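January, late, kitchen table

Back from the lab with a headache and a pocket full of cable ties. I don't remember putting them there. By now I think they migrate.

Na-rae Myung has decided that our team, which has existed since September and has so far agreed only on a name (Dretdale, after the bus stop), will do laundry for the spring demo. The other teams are stacking blocks. One is pouring cereal. We will be doing laundry, in front of parents, with a robot that last week took most of an evening to pick up a sock and then would not give it back.

I argued for the blocks. I was told blocks were cowardly.

So tonight was basket night. The task, as written on the whiteboard in Na-rae's very firm capitals, is BASKET TO WASHER, and under that in smaller letters, "both hands, no drama." One arm on each side of the rim, lift, turn, hold it at the drum opening. That's the whole thing. I have been doing it since I was ten or so and have never once needed a config file.

The problem is that two arms holding one stiff object are in a sort of marriage. If the left one thinks the basket is a finger's width higher than the right one thinks it is, they both pull, very politely, until something creaks. We spent the first hour on creaking. Pichler, our control code, is named after a street one of the seniors grew up on, and it has a setting for how much each arm is allowed to give way. The default is apparently "not at all." Na-rae turned it down. Then the arms were so agreeable that the basket sagged toward the floor like it was being lowered into a grave. She turned it halfway back up and wrote the number on her hand.
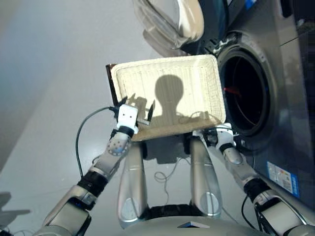 My job was the vision side, which means I sit on an upturned crate with a laptop and say "it's lost it again." The rim finder looks for the line where the weave stops and the edge starts. Fine in theory. But the ceiling light is more or less straight overhead, so when the robot leans in to look at the basket, it puts its own head in the way and throws a nice dark shadow across the very thing it's trying to see. My code saw the edge of the shadow, thought it was a rim, and got very excited about it. For a good part of the evening we had a machine attempting to grasp its own outline. I said this was a relatable problem and got no laugh at all.

The fix, if I can call it that, was to make it find the rim first from farther back, remember where that was, and not change its mind once it's close up. So it now does what my father does with directions. It's better. I ran it 9 times and it held the basket level on most of them, and I wrote down every one, including the one where I bumped the crate and had to confess.

The two hands being different doesn't help. The gripper side is simple, open or shut, and I trust it completely. The other side has proper fingers and proper opinions. They curl around the rim one after another and sometimes the last one arrives after the lift has already started. Na-rae wants to wait for all of them before moving. I want to swap the thing out for a second gripper and go home. We compromised by doing what Na-rae wants.

Mr. Emstead stopped by near the end in his coat and watched a whole run without speaking. Then he asked how it was going to close the door. We had not discussed the door. Na-rae said, "Phase two," with so much confidence that he nodded and left, and then she turned around and looked at me with enormous eyes.

So there's a door now. Also the dial, and the soap. I suggested that the demo could end with the robot holding the basket out to the washer, as a kind of tableau. This is being considered, which tells me how tired we both are.

Things for tomorrow, before I forget: send Na-rae the log from the last 3 runs, ask if Hodo Supply ever shipped the replacement fingertip pads (they said two weeks, and that was before the holidays), save the rim settings somewhere that isn't called "new_new_final," and tape down the cable I keep almost dying on.

My own laundry has been in the hamper since the weekend. I looked at it when I came in and it looked at me. I'm wearing the conference T-shirt tomorrow. Bed.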